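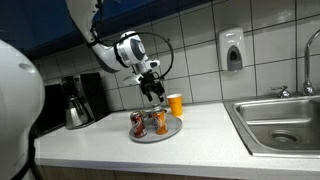 Ximena Orozco thinks a drink has to be carried at least 16 steps before it counts as being served, and that anything closer is just people standing near a refrigerator. I disagree, but she has opinions about trays the way other people have opinions about dogs, so the tray stays in the gallery and so does she.

Welcome to the Counter Pages, February edition. We put these up whenever the shared kitchen at Mevbridge has been through another month of us. The theme this time is refreshments, a word I have only ever seen on signs.

The drinks, then. One dark red can, one orange can, and a third keeping to the back with only its silver top showing, all of them on the round gray tray. The orange cup stands off the tray, on the white counter, and it's taller than any of the cans and clearly aware of it.

About that tray. It came in a box of things from Guretow when the downstairs office closed, along with 4 ladles and a cake stand that leans. The ladles went into a drawer and have not been seen by daylight again. The tray took to kitchen life at once. It has carried birthday cake, a stapler, and on one occasion the mail.

Coffee people, you're represented too. The black drip machine is up against the tile, with the steel carafe in front of it. Adebayo Amadi holds that coffee from a carafe tastes of carafe. He has held this through over 95 cups of it, by his own tally, which he keeps on the inside of a cupboard door in pencil.

The tile is large, white and square, and the grout is gray. We had a long talk last year about whether the grout should be white as well. Uriel Rosales wanted white. Uriel does not clean the grout.

The upper cabinets are dark blue. The paint card called it Mayrhofer, and Maricruz Camacho still says it as if she's announcing a guest. Glasses go on the left, mugs on the right, and lids wherever you think the last person put them.

There's also the soap dispenser on the wall, white with a gray push panel. One push is plenty – two and you're rinsing until lunch.

Next month is shelves. Send Maricruz your captions by noon on the first, and please keep them shorter than mine. If anyone has the other half of the cake stand, the kitchen is open until 4.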